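Water bills are going up in Sollbridge, but there's money back for old toilets

If you're a Walus customer on the east side of town, you probably got the same pale green envelope I did. I let mine sit under the fruit bowl for a while (it looked like an ad for gutter cleaning), and then a neighbor asked me what I thought of the new rates and I had to go dig it out.

So, the rates first. Starting in June, Walus is raising the water part of the bill by 10 percent. The sewer part stays where it is until next year, and the fixed service charge doesn't change. The new price covers water used after the June meter reading, so the bill that lands in your mailbox that month will still be at the old rate. I had to read that paragraph twice, and then I called them, and the woman on the phone was very patient with me!

The extra money goes to the water main under Mill Road, the one that burst twice last winter and turned the library parking lot into a skating rink. Walus wants to replace the whole stretch between the bridge and the fire station. Work starts after school lets out, with one lane open the entire time, or that's the plan anyway. I drive that road every morning and I'm already thinking about leaving earlier.

Now the part I liked better. There's a rebate program coming with the increase, and it's bigger than the last one. Walus says 2,078 homes on the east side can apply, mostly the older streets between the river and the rail line. If you swap out an old toilet for a low-flow model, you get $148 off your account. It comes as a credit and you won't see a check, which I know will annoy some people. The limit is 2 toilets per home.

You need the receipt and a photo of the old toilet still in place, so take the picture before you start pulling things apart. My sister missed out the last time over exactly that. She had the receipt, she had the new toilet, she had a very nice photo of the new toilet, and none of it did her any good.
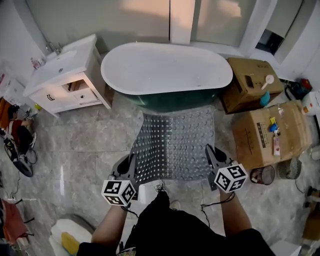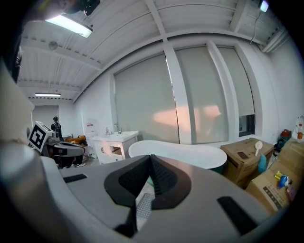

First photo: a bath mat on the floor in front of a freestanding tub. Second photo: fluorescent lights under a white metal ceiling.

Tubs don't count toward the rebate, by the way, and neither do bathroom faucets. I asked. Shower heads do, a little: you can trade in an old one for a free replacement at the Walus office on Canal Street. Bring the old one with you, and bring a bill or something else with your address on it. They had a big box of the new ones behind the counter when I stopped in, plain chrome-colored things, and I've had mine up since then. The pressure is fine. My husband says it's weaker, but he says that about most things with a handle.

Willems, the hardware store by the depot, is stocking toilets that qualify for the credit, and they've put a sticker on the boxes so you don't have to stand in the aisle reading the fine print. They'll haul away the old one for a fee if they do the delivery. You can buy somewhere else too, as long as the model number is on the Walus list. That list is on the back of the letter in tiny type, and there's a larger copy taped up inside the door at the Canal Street office.

One more thing about the meters. The new ones Walus has been putting in are made by Bunex, and they send the reading in by themselves. If you still have the old kind with the dial, someone will still come by to read it, so please keep the gate unlocked and the dog inside on reading days. Nobody has to pay for the switch to a Bunex meter, and you don't have to be home for it if yours is out by the curb. Mine's in the basement behind the freezer, of course.

Applications for the toilet credit open in June, on paper or online, and they'll be handled in the order they come in. The letter doesn't say how long the money will last. Last time it ran out before fall, and I'd expect a rush again, so I'm filling mine out early. The Canal Street office opens at 8:30 in the morning and closes for lunch.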